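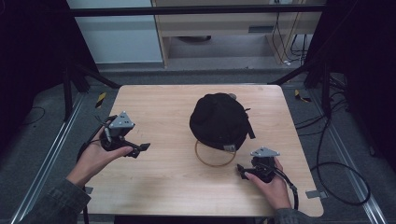 Caps, Hoops and the Hall Closet: Keeping Soft Hats in Shape

By Cheng-en Liao
2021-04-02

Print this page | E-mail this page

If your house is anything like mine, the caps multiply over the winter. One goes on the doorknob, one goes on the newel post, three more get shoved on the closet shelf under the scarves, and by the time the sun comes out again they all look as if somebody has been sitting on them (in our house somebody usually has). I spent a good part of March going through ours, washing what could be washed and working out a better place to put them all, and I promised several of you that I'd write it up. So pour yourself something warm, because I do go on a bit!

Sorting first

Get every cap in the house out onto one table. I mean every one, including the ones in the car and the one in the pocket of the raincoat. Then feel the brim of each. A modern ball cap nearly always has a plastic stiffener inside, and that kind will take a bath without any fuss. An older one may have cardboard in there, and you can tell by flicking it with a fingernail: cardboard gives a dull, flat little sound and plastic sounds hollow. Cardboard brims never go in water. Spot clean those with a damp cloth and leave it at that.

Wool caps make their own pile, and so does anything with a leather strap. Everything else, the plain cotton and polyester ones, can be done together as long as the dark ones stay away from the light ones. Black caps in particular let go of a surprising amount of dye in their first couple of washes, so I give them a basin all to themselves.

While you've got them out, read the tags. They're usually tucked inside the band, though sometimes you'll find one at the back near the strap, and half of mine have worn so smooth that I can't make out a thing. When in doubt, cool water.

Washing a fabric cap by hand

I fill the kitchen basin with cool water and a small squirt of dish soap, the ordinary kind. Before the cap goes under I take an old soft toothbrush, wet it, put one drop of soap on it and go over the sweatband, all the way along, both edges. That's where the trouble lives. If there's a salt line showing on the outside (that wavy whitish tide mark you get on dark caps), brush that as well, working from the outside of the mark toward the middle so that you don't spread it.

Then the cap goes in and you press it down with your hand flat, let it up, press it down again. Don't wring it and don't fold the brim. Twenty minutes of soaking is plenty for a normal cap. For one that has been through a summer of yard work I change the water and do it again.

Close the strap before you wash. I learned this one from a hook-and-loop strap that grabbed the front panel of its neighbor and pulled up a whole patch of fuzz, and that was my favorite of the bunch, too. A buckle can stay as it is, but pull the strap through so it isn't flapping around loose.

Rinse until the water runs clear. With a new black cap you may be standing there for a while!

Drying, and what the hoop is for

I used to dry caps over an upturned bowl, and I still do when I've only got one or two. You want a bowl that fills the crown without stretching it. Put a dish towel over the bowl first, set the cap on top, and smooth the panels down with your fingers while it's still damp. Whatever shape it dries in is the shape you'll be living with.

The trouble with a bowl is that the air can't get underneath, and the sweatband stays clammy until the next day. My neighbor Chia-hao Ko, who sews and therefore has hoops lying around in every size, handed me one over the fence last spring and told me to try it. You lay the hoop flat on the table and rest the cap on it so the fabric is lifted a bit off the surface. I turn mine dome side down at first, with the strap hanging free over the side, and let the inside dry. After an hour or so I flip it over to finish. It makes a real difference with thick cotton.

Any thin, light ring will do the job. The inner half of an embroidery hoop is very good, and so is one of those plain rings sold for wreaths or wall hangings in the craft aisle. A few notes on them:

- Pick one a little smaller than the opening of the cap. If the ring is too big the cap just sags through the middle.
- Wipe an unvarnished ring with a damp cloth and let it dry before you use it, and try it against a white rag first. Some of the cheaper ones are stained and the color comes off.
- Check for splinters and rough ends, especially where the ring is joined. A pass or two with fine sandpaper takes care of it.
- Don't leave a soaking wet cap on a bare wooden table, hoop or no hoop. Put down a towel. I have a pale mark on our good table that I look at every morning with my toast.

Keep them away from the radiator and out of the strong sun. A dark cap can fade on one side in an afternoon on the windowsill, and there's no putting that back.

A sagging crown

Softer caps with no backing behind the front panels will flop no matter what you do, and I rather like them that way. But if one has gone flat that used to stand up, you can coax it. Hold it over the spout of a kettle, not too close, and mind your fingers, just long enough for the fabric to feel limp. Then stuff it with a rolled hand towel, shape the front with your palms, and walk away until it's cool. Sometimes it needs a second go.

For the brim, I bend it around a coffee mug and hold it there with two wide rubber bands overnight. Put a scrap of cloth under the bands or they'll leave a line.

Where to keep them

This took me longer than the washing did. I tried the over-the-door rack with the little clips, and it was fine for a week, and then the door wouldn't close. I tried a basket, which is really only a tidier version of the pile. What we've settled on is a row of caps standing one behind the other on the closet shelf, brims forward, each nested into the one behind it like saucers. Adjustable caps with the back strap fastened at the same setting nest much more neatly, so I go down the line and match them up (my husband undoes this every time, but it's only a minute's work).

The hoops came in handy again, as it happens. Hang one from a hook by a loop of ribbon, and you can fasten caps to it by their straps, open the strap, pass it around the ring, close it again. A light hoop will hold three caps comfortably. Four starts to look like laundry. We have one behind the laundry room door for the grubby gardening caps, and the children have one each in their rooms, which they even use.

For caps you only wear part of the year, find a box tall enough that nothing gets squashed, put a loose ball of tissue in each crown, and lay the brims all facing the same way. No plastic bags, please. And make very sure they're bone dry. I once put away a cap that was still the least bit damp along the band and I'll spare you the rest, but the box went out to the curb with it.

Two small things I nearly forgot

Lint and pet hair come off a black cap best with a strip of wide tape wrapped around your hand, sticky side out. Roll from the button down toward the brim. A damp rubber glove works nearly as well, and that's what I use when I've run out of tape again.

If a strap has frayed at the end, and it's a synthetic one, trim it straight and dab the edge with clear nail polish. Cotton straps want a few overcast stitches instead. Chia-hao does mine, and I pay in lemon bars.

Several readers in Pillville have asked me about straw hats, and I haven't forgotten you. Straw wants quite different handling, with hardly any water at all, and I'd like to try out a couple of things on my own poor gardening hat before I tell anybody else to do them. That one will be up next, along with the shoe shelf I keep promising.

Contact us | Copyright 2021 Zultdale Home Pages | Back to top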